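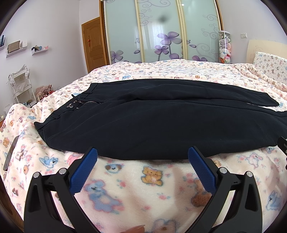 So I've been going back to evening classes, which is something I swore I would never do again after the pottery business. It's bookkeeping this time. I know! I can hear my sister laughing from two states away. But I've been running my little alterations sideline out of the spare room for long enough that the shoebox of receipts has become two shoeboxes and a grocery bag, and in February I sat down to do my taxes and ended up eating cereal on the floor at eleven at night with paper all over the rug.

The class is at the Polberg library annex, upstairs, in the room that always smells like soup. It runs 90 minutes and it costs $50 for the whole course, which is less than I spent on the accounting software I bought in a panic and never opened (it's called Plurance, it has a cheerful blue logo, and it sends me emails asking if I'm still there). Our teacher is Lamisi Osei and she is wonderful. She does the books for a bunch of small places around town and she talks about ledgers the way my uncle talks about fishing. First night she made us all write down what we thought we'd earned last month, fold it up and put it in our pocket. Then we had to go home and work it out properly.

I was off by a lot. I'm not going to say how much. I'll say that I'd been cheerfully telling people the sideline "pays for itself," and it pays for itself if you don't count thread, gas, the new iron, or any of my time.

The time part is what got me. I charge 20 dollars for a basic hem and I've been charging that for ages, because it's a nice round number and people hand over a bill and nobody has to dig for change. Lamisi had me write down everything that goes into one pair of pants. Texting back and forth about when they can drop them off. The pinning. Them changing their mind about the shoes! Unpicking the old hem, cutting, pressing, sewing, pressing again, then more texting about pickup. And then waiting in on a Friday evening for somebody who shows up an hour late with a very sweet apology and a dog.

I'd only ever counted the sewing.

The guy who sits next to me, Declan Quinlan, fixes lawn mowers and has the exact same problem, except his customers leave the mowers in his yard until spring. He has 22 of them back there right now. He's started charging for storage and says he felt sick to his stomach typing up the sign, and then people just paid it. I keep thinking about that. I'd have apologized to every single one of them.

Anyway, I have a system now, and I'm stupidly proud of it. It's a green notebook from Hanrahan's (the stationery place next to the bakery, go in if you've never been, they still sell the good erasers). Left page is money in, right page is money out, and I fill it in the same night with my tea. Lamisi would like me to move to a spreadsheet eventually and I've promised to think about it. For now I like the pen. If I leave it until the weekend I've already forgotten whether the parking was for the fabric store or the dentist.

I've also moved my sewing money into its own account, so it's no longer swimming around with the grocery money. That took one phone call and I'd been putting it off for years. Years! The woman at the bank was done with me before my coffee got cold.

The prices are still a work in progress. I wrote a new list and taped it to the inside of the closet door, where I can see it and no customer ever will, so that's step one. Zippers are going up for sure, because I hate doing zippers and I've been practically giving them away. Linings too. Hems I'm still fighting with myself about, mostly on account of my older regulars, who have been coming since I worked at Gemero's on the corner and remember what I charged then to the penny.

If any of you do this kind of work at home, tell me how you broke it to people. Did you send a note around? Did you put up a sign like Declan? I've drafted a text message four times and every version starts with "so sorry."

Next week is depreciation. I've got to go find the receipt for the iron.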